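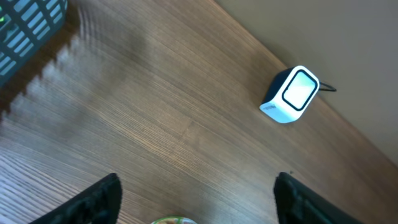
Table Surfaces and Small Desk Devices - what goes where, and why it wobbles
Project report, group 6
Tomomi Hamada, Pui-shan Cheung
17/04/2021

What we wanted to know

People put small plug-in things on tables. Clocks, speakers, little displays. Where do they end up and does the table make a difference? We had a short list of questions, got through most of them. Glare, cable, sliding. Heat got dropped, no thermometer.

Materials

One wooden table, brown, visible grain, pushed up to a plain gray-beige wall. One small cube device, white with a black border on the front, short black cable out the back. Masking tape, ruler, a desk lamp. Finishes to compare: Tarine oil and Vanurico satin, both on sample boards from the workshop. A third board with Jorkico wax arrived late so it only got the sliding test.

Setup

Cube near the wall, at an angle. We tried it flat to the wall first and the plug end of the cable pushed it forward every time we bumped the table. Turning it a bit helped. Tomomi marked the spot with tape, then we took the tape off for the photo and had to measure again. Lesson learned.

Glare

The finish on the table reflects a lot. You can see it in the photo, the wood goes pale across the middle and gets darker brown toward the right. So a device near the wall on that side sits out of the worst of it. With the lamp on it was worse, with the lamp behind us it was fine. The Tarine board was the dullest of the samples, Vanurico bounced nearly as much as the table.

Grain direction

We thought the cube would slide easier along the grain than across. Pulled it both ways with a spring scale, 50 pulls per board. No real differnce that we could see on the graph. The wax board was more slippery both ways. Maybe a heavier object would show something - ours is light.

Cable

Short cable is annoying. It decides where the thing goes, more than the table does. Ours only reaches if the cube stays close to the wall edge. Asked people in the survey about this and got 654 answers, far more than we expected (Pui-shan's cousin shared the link). Most common complaint was the cable, then dust, then screen too bright at night. Full answers are in the appendix, all 1,602 lines of the spreadsheet, sorry, some people wrote a lot and every comment got its own row.

Problems

Spring scale stuck twice on the October run and we threw those numbers out. Lamp bulb changed halfway so the glare readings before and after dont match perfectly. Only one table. A darker one or a painted one would be a better comparison.

What we'd do next

Same tests on a matte table. Longer cable. A rubber foot from the Tipoki kit under one corner to see if it stops the creeping. Also ask the survey people what their table is made of, we forgot that question completely.

Who did what

Tomomi: setup, glare, photo. Pui-shan: survey, graphs. Sliding test was both of us. Writing up split down the middle, cable section was last and it was due at noon.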